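Cladosus mobile game: FAQ

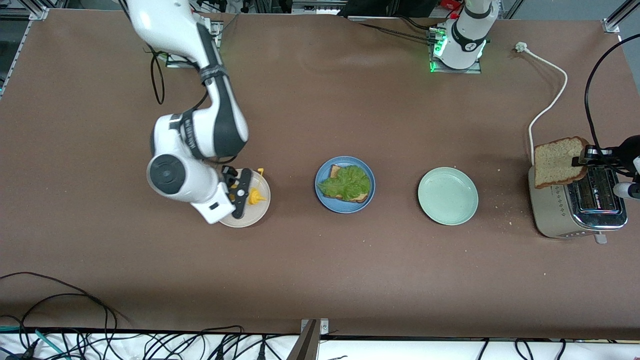 Toast with lettuce on the blue plate, mustard on the off-white one.

What is Cladosus?
A free robot battle game from Brorier for phones and tablets.

How many players can join a match?
Up to 4, in teams of 2.

Can I play offline?
Only the first 3 story missions. Everything else needs a connection.

How do I unlock Saber?
Finish the Irna chapter or spend 600 gems in the shop.

Will my trial save carry over?
Yes, if you sign in with the same account.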